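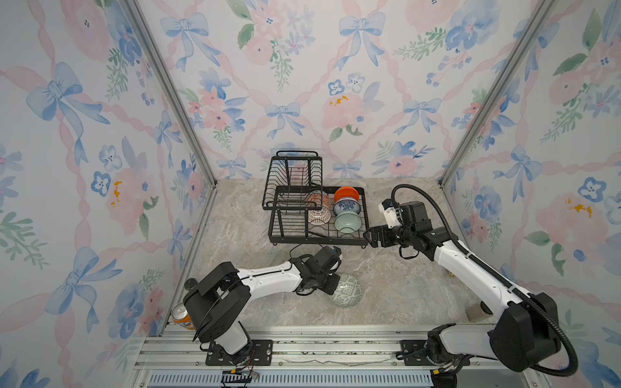 Two arms, one dish rack: the bowl station at Drorkari's workshop.

Inger Bach talks fast when the subject is fingers. She has spent most of November swapping gripper tips on the pair of arms she runs at Drorkari, and when I ask how it's going she is already pulling a tray of spare parts toward me.

"Bowls are wonderful," she says. "A block is the same from every side, so you learn nothing. A bowl has a rim and a slope, and when it's upside down you've got hardly anything to grab. I could do bowls for a year!"

The job sounds simple. An arm picks a bowl off the floor of the enclosure and props it up in the lower tray of a wire rack. Bach compares two sets of fingers on it. The first, which she calls the Ostel set, is stiff and narrow. The second, the Londeo set, is wider and gives a little when it closes. Each gets 50 tries with the same bowls and the same starting spots, and then she changes the spots and starts over.

"I came in sure the soft ones would win," she says. "And for lifting, they do, they're lovely. But then you have to put the bowl down between wires with four other bowls in the way, and suddenly you want something skinny." She holds up two fingers and pinches the air. "The stiff ones slide in and slide out. The soft ones like to bring a neighbor along."

Her favorite test is a bowl lying face down. The fingers have to come in low, find the edge and tip it without shoving it across the floor. With the stiff set she had to slow the last part of the approach by half before it was any good. With the soft set she could leave the speed alone — a result she repeated three times before she wrote it down.

Then there is the camera question, which belongs to her colleague Inger Hafþórsson. (Yes, two Ingers. People in the building go by last names.) Hafþórsson likes a camera on the wrist, looking down at the fingers, and has been comparing it with a single fixed view of the whole station.

"The wrist view is great right up to the moment you're holding something," Hafþórsson says. "Then you've got a very nice picture of the inside of a bowl. The fixed view still sees the rack, so I want both. The fun part is working out when to trust which."

Cables eat more of their time than either of them would like. Hafþórsson has rerouted the wrist camera's line over the top of the arm, with enough slack for a full reach, and keeps a notebook page just for snags. The longest run without one so far is 112 placements.

Next up is a controller from Ketilsson that lets them set how hard the fingers squeeze while the arm is still moving. Bach has already cleared a shelf for it. She wants to try it with the stiff fingers first, on the face-down bowl, at the old speed.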